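Search this site Search
Print this page | E-mail to a friend

The Slow Hand of Progress

An open day at a robot workshop, with sandwiches

The letter said to wear flat shoes and to bring no magnets, and I spent a good part of the train journey wondering who travels with magnets. It was February, it was sleeting, and the taxi driver at Vadska station had never heard of Sirneo. He had, however, heard of the old glove factory, where his aunt had once been in charge of thumbs. The two places were the same building. I have since decided this is the best fact I brought home, so you may have it early.

Sirneo teaches robot arms to do housework. It doesn't put it that way in its leaflet, where the word is "manipulation" and there is a lot of sky, but housework is what it comes to. Folding, wiping, putting the thing back on the shelf where the thing goes. Twice a year it lets the public in to see how this is getting on. There were thirty-odd of us in the foyer, stamping slush off our flat shoes: parents, a great many boys of twelve, some people in lanyards from a rival firm pretending to be from a bank, and a retired couple who had come for the factory and were too polite to leave.

Our guide was Joni Lappalainen, a tall man in a cardigan who runs the training floor. He has the manner of a good dentist. Everything was going to be quite all right and would take a little longer than we hoped.

"Please don't clap," he told us at the door. "The operators find it makes them nervous."

"And the robots?" asked a boy.

"The robots don't mind. They also don't know it's a success, so you'd be wasting it."

We went up a flight of stone stairs, worn in the middle by generations of glove-makers, and into a long room with tall windows. I had expected noise. Films have taught me that robots hiss and clank, and that somewhere a red light goes round. The training floor at Sirneo sounds like a public library in which somebody is slowly moving the furniture. The arms whirr a bit. Now and then a chair creaks, or an operator says a short word under his breath and then looks at the visitors to see if we caught it. (We did. The boys were delighted.)

The way it works is that a person does the job first, through the robot. The operator sits with a pair of handles and steers, and the arm follows, and everything is recorded. Then they do it again. When there are enough goes in the pile, a computer chews on the lot overnight, and in the morning the arm has a try on its own. Lappalainen said that 300 goes was a thin sort of pile and 500 a decent one, and that past that you began to learn more about the operator than about the job.

"One of ours sighs," he said. "You can't hear it in the data, but the arm dips."

I asked what happened when the arm tried it alone. He thought it over.

"It's like watching someone who has been told about towels," he said.

Towels, or small pieces of cloth at any rate, are a large part of life here. Cloth is awful, as anyone who has fought a fitted sheet already knows, and it turns out to be even more awful if you have no skin. A cup is the same cup wherever you put it. A bit of cloth is a new shape each time you let go, and it has edges which look like folds and folds which look like edges. The arm comes in over the table, opens its two fingers, thinks whatever it thinks, and closes them on nothing at all. Then it lifts the nothing with enormous care and sets it down a little to the left.
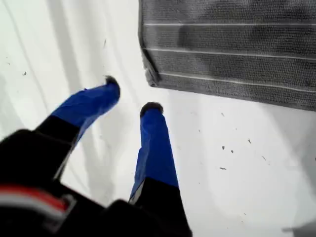 I watched this, or things very like it, for most of an hour, and I should like to report that I was bored. I was gripped, which is more than could be said for the cloth. There is something about a machine that is bad at a thing you are good at. By the third attempt I was leaning. By the sixth the woman next to me, who had told me on the stairs that she disapproved of the entire business, was whispering "down a bit, down a bit" as if it were a fairground crane and she had money in it.

When it did get hold of a corner the whole row of us breathed in. Nobody clapped. You have never heard such loud not-clapping.

The arm has a name, inevitably. It is called Koleo, and Lappalainen was careful to say that he hadn't chosen it. There is a second one at the far end of the room, identical as far as I could see, also called Koleo, and when I asked how they told them apart he said "by temper" and moved us along.

At the second table we were allowed a turn. This was the part the boys had come for, and they queued with the silent fury of people at a sale. The task was to pick up a sponge and put it in a bowl. The first boy did it in one go. So did the second. The third did it, took the sponge out, and did it again with a sort of flourish at the wrist, and I saw one of the operators write something down.

Then it was the grown-ups. One of the men from the bank that wasn't a bank drove the fingers straight into the table and said "ah". The retired glove enthusiast had a lovely touch, slow and level, and was offered a job which may or may not have been a joke. I went last. The handles are light, and the arm follows you with the smallest delay, like a well-brought-up dog. I had the sponge. I had it over the bowl. I then became aware of the several people watching me have it over the bowl, and I put it very gently on the floor.

"We keep those too," said Lappalainen. "It needs to see what going wrong looks like."

So I am in the pile. Somewhere in a cupboard in Vadska there is a record of me missing a bowl, and some morning a machine will study it and resolve to do otherwise. I've had worse notices.

Lunch was in the old cutting room. The sandwiches were cheese, or cheese and something, and had been made by hand. I asked whether a robot might have done them and was told, with a straight face, that there had been a meeting about it. Butter was the difficulty. The firm's founder, whose surname is Keskinen and who appeared only for the length of one sandwich, told me that people always ask when they can have a robot at home, and that she always asks them what for. Ironing, they say, and then they start describing it, the collar and the cuffs and the bit round the buttons, and after a while they go quiet.

"They find out how much they know," she said, and went off to a telephone call.

I had wanted to be cross, I suppose. The usual article about robots is either a hymn or a siren, and I had packed for the siren. It is hard to keep it up in a room where grown people with good degrees are spending their lives on the corner of a flannel. I did put the serious question to Lappalainen, the one about jobs, while he was hunting for the key to the lift. He didn't brush it off. He said his mother had worked in a hotel laundry and had done her back in at it, and that he thought of her when he was asked. He also said he thought of the other women who had worked there, who had liked the wages. He didn't try to make the two thoughts meet. Then he found the key, and the lift turned out not to be working, so we took the stairs.

The afternoon was given over to what the programme called a live trial, in which Koleo (the near one) would fold a cloth in half with no help from anyone. Chairs were put out. The blinds on the sunny side were lowered, though it was still sleeting, because they had been lowered when the training was done and the arm, Lappalainen said, was particular. A young operator knelt and looked along the table at eye level. She shifted the cloth by the width of a finger, then shifted it back.

The first try ended in a heap. The second ended in a smaller heap. On the third the fingers found a corner, lifted it, carried it across with a wobble that made a lady behind me say "oh, love", and laid it down more or less upon its opposite number. It wasn't a fold my grandmother would have let into the cupboard. She would have shaken it out without a word and done it again herself, and I'd have been left standing there with my ears hot. But it was in half. Anyone could see it was in half.

We had been told not to clap, so a boy in the front row put both hands in the air and waved them, and then all of us did it, thirty people and a false banker, waving at a machine which had already started opening its fingers for the next one.

I missed the early train. The later one was full of wet coats, and I had to hold mine on my lap, where I tried to fold it in half. It took me 2 goes.

Sirneo's next open day is in the autumn. Places are free but must be booked by post or by telephone, and the limit is 400 for the day, in small groups. The stairs are steep and the lift is as described. No magnets.

Print this page | E-mail to a friend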